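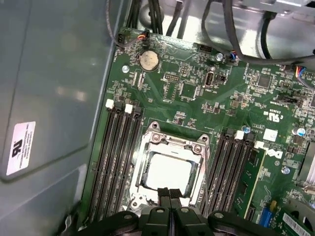
Board in the chassis, socket side.

Notebook, obituary archive, June

Picking up from the last entry. The memorial notices from the Sotadmont paper are now off the old drive and on the shelf machine. Count from the directory listing is 700 text files, one notice per file, no subfolders. Names are whatever the typesetting desk used at the time, so surname plus a column code, and married women sometimes under the husband's surname. Left the names alone. Renaming goes in a separate table.

9:40 am. First pass of the field splitter. It looks for name, age, place of death, date of death, birthplace, parents, service details. Name and age come out well because the first sentence hardly varies. Place of death is worse. "At home" and "at her residence" carry no town, and the splitter was filling in the town from the next sentence, usually the birthplace. Turned that off. Blank is better than wrong here, families do search on this.

Survivor lists are the real work. Three patterns so far:
"survived by his wife, X; sons, A and B"
"leaves behind" followed by a loose paragraph
"preceded in death by" placed before or after the survivors, sometimes in the same sentence

The third one did damage. In 20 of the test notices a brother listed as preceded in death ended up among the living, because the sentence break was a semicolon and the rule only reset on a period. Changed the rule to reset on either. Reran the same set, 4 still wrong. Those have parentheses for spouses, e.g. a daughter's first name, husband in brackets, then the shared surname. Will do them by hand and note the file names at the back of this book.

Spouse in brackets needs its own decision. Wurkance format has a slot for it, the county index does not. Storing it in ours and dropping it on export.

Nicknames: keep as printed, quotes or brackets or neither. Do not move to a separate field yet. Several notices introduce the nickname once and then use it all the way down, and if it is stripped from the name line the rest of the text reads as though it belongs to a different person.

1:15 pm. Dates. The older notices say "Tuesday last" or "on the 3rd inst." and need the issue date to resolve. Issue date is in the column code for most. Where the code is missing I have left the phrase in and flagged it. Service dates are the same problem but matter less. A past service time is no use to anyone searching, though I am keeping the name of the funeral home and the cemetery, both of which get asked for.

Duplicates. A notice often ran short on the first day and long on the second, with the photo. Matching on surname, age and issue week pairs them correctly nearly every time. The misses are where the age was corrected between printings. Keep both versions, link them, show the longer. Do not merge text. The short one from the Panicker family had the correct middle name and the long one did not.

Corrections column: not started. It ran on a different page and was never keyed with the notices. Have to go back to the film for it.

3:30 pm. Vullow export loaded. It rejects any record with an empty birthplace, so wrote "not stated" in that field for export only. Accented letters survived. Curly apostrophes did not and came through as question marks, O'Brien and similar all affected. Fixed on our side by converting to straight ones before export - the stored text keeps what was printed.

Open items
- the bracketed spouses, by hand
- infants with no given name, need a rule for the name line
- thank-you cards from families mixed in with the notices, pull and file separately
- poems at the end of notices, splitter reads the last line as a survivor
- ask the library whether they want "in memoriam" anniversaries in the same index or their own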